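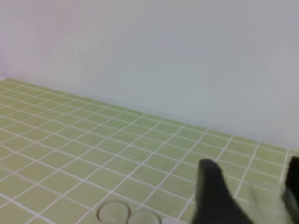
Limescale on green tiles, what are people using?

lininard
Posted December 29, 2019
Moved in July and the tiles by the kitchen sink have gone cloudy. Very hard water in this area. Washing up liquid does nothing. I've read vinegar is fine but my neighbour says it ruins grout. Tiles are glazed ceramic, grout is ordinary cement stuff as far as I know.

pondweed19
Vinegar and water, half and half. Spray, leave it a few minutes, wipe, rinse. Done mine that way for nine years and the grout is still there.

Ikomari
Wouldn't do that. Cement grout and acid don't mix. It goes sandy at the surface and then you get black spots in it. Ask me how I know. Use bicarb paste and a soft brush.

pondweed19
Bicarb won't shift limescale, it's alkaline. You need some acid. Just don't leave it on all night.

Ikomari
It shifts the soap film, and half the time that's what the cloudiness is. Try it first, it costs pennies.

tessellate
Posts: 3,103
You're both partly right. Wet the grout with plain water first so it doesn't soak up the vinegar, then rinse well. And check they really are ceramic. Never put vinegar on marble or limestone.

lininard
Bicarb did one patch, no change. Vinegar took most of it off. Grout looks the same so far.

Ikomari
Give it six months.

pondweed19
Dry them with a cloth after washing up and you won't need either.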